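Home | Research | Posts | People | Contact

Skornano Lab
July 2, 2018

1/ Today we are sharing a result from the Gastus project, our study of how two-armed robots learn tabletop tasks from human demonstrations.

2/ The policy was trained on 371 demonstrations and tested over 100 trials per task.

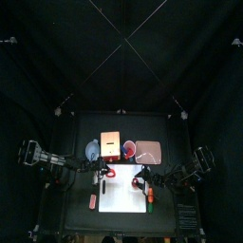 3/ Skakel, our training method, treats both arms as one system. Earlier versions planned each arm alone and often stalled near the middle of the table. Layouts such as one with a white board between the two grippers and a marker lying on it test that shared space directly.

4/ Catinca Husar will present the full results in August.

Contact Skornano Lab | © 2018 Skornano | Back to top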